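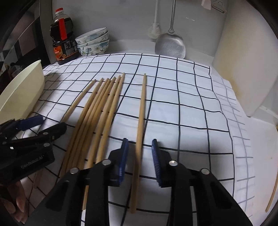
Photo: Nokau project / Trimport Lab

1/ New results from our chopstick project are up! Short thread, because I've been staring at plots since October and need to tell somebody.

2/ The question: if you teach a robot policy from hand-held gripper demos, does it matter how messy the demos are? We always tidied everything up first. Chopsticks lined up, nice gaps, easy grabs. I had a hunch that was hurting us.

3/ So we recorded 1,076 demos in real kitchens, two grippers, one in each hand. The job is to pick single chopsticks off a checked tablecloth when there's a loose bundle lying right next to them. Soy sauce, bowls, cutting board, all left where they were.

4/ After filtering we kept 962. Most of what we threw out was tracking loss (shiny spatulas, dark windows, you name it). Filtering took way longer than recording did, ugh.

5/ Then we trained two policies on the same number of demos, one set tidy and one set messy, and ran both on the arms at our Galthorpe site. Thin round tips are nasty, by the way. Grab too close to the tip and the whole stick swings around.

6/ On fresh layouts the messy-trained policy got 80 percent of its grasps. The tidy one did fine with a stick sitting by itself and then fell apart as soon as a neighbor was touching it.

7/ The part I didn't see coming: the messy policy learned to nudge the bundle aside with one gripper before picking with the other. We never told anyone to demo that! I went back through the recordings and found people doing it in 9 clips.

8/ Caveats: one kind of chopstick, one tablecloth pattern, and I wouldn't bet on any of this holding for metal ones. That's the next batch.

9/ Writeup is on the Nokau page, data coming once Costa (our upload server, slow as ever) finishes chewing on it. Questions welcome, I'm around till 6 pm.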